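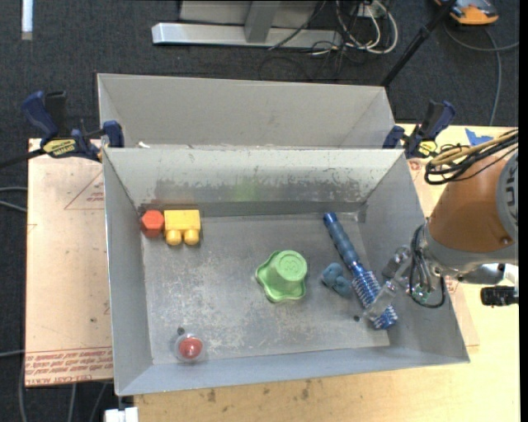 Two metal bins on a wooden table.

About Tivmont Records

Tivmont Records is an independent label and mail-order shop. We put out new recordings by hip-hop, soul and electronic artists, and we sell vinyl, cassettes and CDs from other small labels through our website. The label was started by Ciarán Mac an tSaoi, who had been running a weekly radio show and wanted to release some of the demos people kept sending him.

The first release was a cassette by the duo Voltine. We made 60 copies and sold them at shows. A second pressing on vinyl followed the next November, and that record is still in print.

Since then the catalog has grown to 217 titles, counting singles and reissues. Most of our artists sign for one record at a time. They keep their masters, and after pressing and mailing costs are paid the income is split evenly. We send statements twice a year. If you are an artist and have a question about a statement, write to the accounts address on the contact page and include your catalog number.

What we release

The main label covers rap and beat tapes. Paven is our imprint for instrumental and electronic music, and it has its own artwork and numbering. Bajpai is the reissue series. It brings back out-of-print 12-inch singles, always with the permission of whoever holds the rights. Tracking those people down can take a year or more, so Bajpai titles come out when they are ready and we don't announce them far ahead.

The shop

We stock roughly 526 titles from other labels. Orders placed before noon on a weekday normally ship the same day. Records are mailed outside the jacket if you ask for it in the order notes, which helps prevent split seams. Pre-orders ship together with the rest of your order unless you choose to split them at checkout and pay postage twice.

We don't have a walk-in store. Local pickup is available by appointment, and you will get an email when your order is ready.

Sending us music

We listen to everything, though it may take a couple of months. Send a private streaming link with no more than four songs, and tell us where you are based and whether you play live. Please don't attach audio files to email. We can't return tapes or discs.

Who works here

There are 2 full-time staff, Ciarán included. Mastering, artwork and radio promotion are done by freelancers, who are credited on each release.

Page last updated 2019-01-13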